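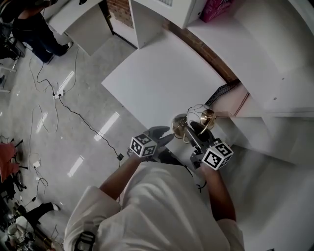

About Vernalside

Vernalside is a politics newsletter edited by Ieva Dambrauskienė and Farhad Pakzad. We check what party leaders say in speeches and interviews against the full recording, and we print the whole passage with the claim.

We publish on 2 days a week and have put out 601 issues. About 80 readers a month write in with a quote they want checked. Corrections run at the top of the next issue.

We take no money from parties or candidates.
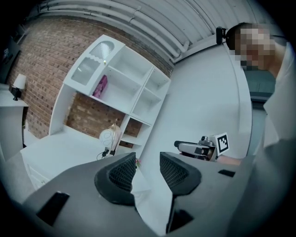

Priit Venckus wrote to us in April that he still disagrees with most of our columns but reads the transcripts first, and would like them longer.

Tips and complaints go to the editors' desk.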